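Workplace Organization, Unit 2: Trays, Shelves and the Two-Tier Bench

Welcome back! Last time we talked about floor layout. Today we get to my favorite part of the course, the shelf itself, and how to set one up so that a person walking over to it can find a part without opening, lifting or moving anything else first.

Start with the top tier. It is the most valuable space you have, so give it only to things that get picked up every shift. At the Brumow practice bay we log picks for each shelf, and last term the busiest one reached 648 in a single week. The bottom tier had 93. Same shelf, same people! Reach height matters that much.

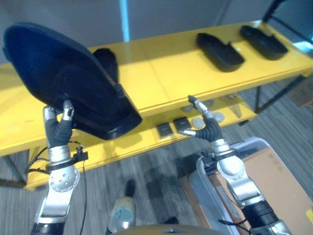 Color does a lot of work here too. A dark part on a dark surface disappears, especially late in the afternoon, and people start feeling around for it with their hands. Put the same part on a bright surface and you can check the whole row from the end of the aisle. If you only get to change one thing in a storeroom, change the shelf color and then go home happy.

One warning about shiny tops: they bounce the ceiling lights right back at you. Walk the full length of the shelf before you decide where labels go. (The Virix labels have a matte face, the Dobre ones don't. Bring both on Tuesday and we'll compare.)
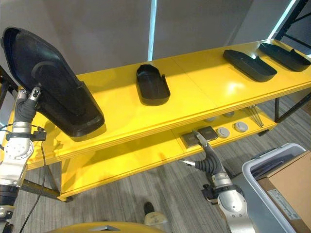 Mixed sizes are where most student layouts fall apart. Everybody wants to line things up by height, like books, and then the long items eat the space meant for the short ones. Group by shape first, then by how often each one is used. Black trays on a yellow top make a nice case to think through: a small one with a rounded front sits near the middle, and two longer, flatter ones lie toward the right end, at an angle to the edge. Would you square them up? I would – an angled tray takes more shelf than its own width, and it invites the next person to be sloppy as well. Small flat items, like the square pads and round discs on the lower shelf, do fine down there as long as each kind keeps its own patch.

For the exercise, sketch a two-tier shelf for the Brirex parts list (handout 4, back page). Mark which tier each item goes on and leave one open spot per tier for returns. Pencil is fine, and please draw it big!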